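Keeping the grip when the camera goes blind

Mekdes Gudeta writes grasp control software at Stundmont, and when we spoke in August she had spent most of the morning on a logging bug. The bug had nothing to do with robots. A timestamp was being rounded in the wrong place, and a few of her recordings looked as if the fingers had closed before anyone told them to.

"That's a normal day," she said. "People expect me to talk about neural networks. A lot of it is clocks."

Her current project is called Broltby. It is a software layer that sits between a learned policy and the motors, and its job is to decide how far a pair of fingers should close on something that bends. The policy asks for a width. Broltby checks that request against what it has seen so far and either passes it on or trims it. Gudeta started it after watching an earlier controller, Stornudov, crush one soft container after another.

"Stornudov was written for machined parts," she said. "It closed until it hit a force limit and then it held. On a metal block that's fine. A cup gives a little, the controller thinks it hasn't arrived yet, and it keeps going."

Paper cups have become her main test object. They are cheap and light, and the rim changes shape long before the wall creases. Her perception code fits an ellipse to the rim in every video frame and tracks how far it drifts from a circle. When the ratio moves past a set threshold, Broltby stops closing. 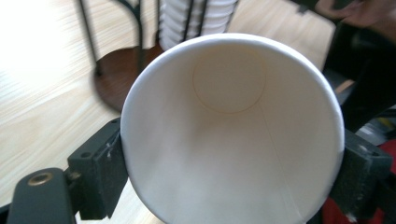

A paper cup held between the two fingers, mouth toward the camera.

The difficulty is the view. With a camera mounted near the fingers, a held object can fill most of the picture, and part of the rim may fall outside it. Gudeta's first version threw those frames away. She now fits the ellipse to whatever arc is visible and attaches a confidence value to the result.

"White on white is the worst," she said. "If the light is strong, the edge of the rim washes out and the fit slides off somewhere silly. I had one run where it locked onto the bottom of the cup for 2 seconds and was very sure of itself."

Her fix was to keep a short history. The estimator compares each new fit with the previous six, and a sudden jump in size is rejected unless it holds for four frames in a row. She tuned those numbers by hand on a set of 376 recorded grasps, and she says they will probably change.

The recordings are replayed through Ambaye, an in-house tool she describes as a video player with opinions. It runs any version of the controller against stored footage and marks each frame where the new command differs from the old one. It can't tell her what the cup would have done under a different command. For that she has to go back to the hardware.

"Replay catches the stupid mistakes," she said. "It's good at that. Then you go and squeeze a real cup."

I asked whether a force sensor in each fingertip would make most of this work unnecessary. She thought about it for a while.

"Some of it, yes. I'd take the sensors. But I'd still want the camera — force tells you how hard you're pushing, and I want to know what shape the thing is in."

The next release of Broltby will let the policy see the confidence value directly, so that it can slow down when the rim is hard to find. Gudeta has the interface written and is waiting on review. She also wants to try cups with lids, where her ellipse has two edges to choose from, and she doesn't have a plan for that yet. After our call she was going back to the timestamps.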